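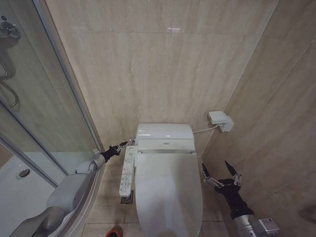 How to prepare a budget request for a two-arm cleaning robot

A request for robotic equipment should begin with the rooms in which it will work, and only then turn to the price of the machine. Applicants are asked to survey the smallest bathroom on their list first. Where a toilet fits closely between a glass shower enclosure and the opposite wall, both arms must operate within that gap, and reach at the back corners matters more than lifting capacity. Fittings should be recorded as well: a chrome valve beside the wall, a side-mounted control panel or a power cord running to a bidet seat may each call for a different gripper or a restricted working area.

Step 1. Measure the rooms
Record the clear floor width, the door opening and the height of any threshold. Measurements are to be taken with shower doors both open and closed. Send the completed sheet to Reshma Khumalo in Estates Planning.

Step 2. List the tasks
State each task separately, for example wiping the lid, cleaning the glass or checking a valve. Tasks involving water must be marked, as protective sleeves for the arms are quoted as a separate item.

Step 3. Obtain quotations
At least two suppliers must be approached. Clestel and Kekana both hold current framework agreements with us. Each quotation should show the following on separate lines:
Base unit and arms
Grippers, including one spare pair
Sleeves and consumables
Delivery and installation
Operator training
Annual service

Step 4. Allow for running costs
Enter 1165 pounds per unit for the annual service contract and 80 pounds per month for sleeves and finger pads. Training is charged at 1000 pounds per site. A contingency of 20 per cent is to be added to the first-year total, excluding VAT.

Step 5. Arrange a site trial
No order will be approved without a trial in one of the surveyed rooms. The supplier provides the operator; the department provides access and a member of staff to attend throughout.

Step 6. Submit the request
Forms, room sheets and quotations should reach Igor Grabowska by the end of December. Incomplete requests will be held over to the next round.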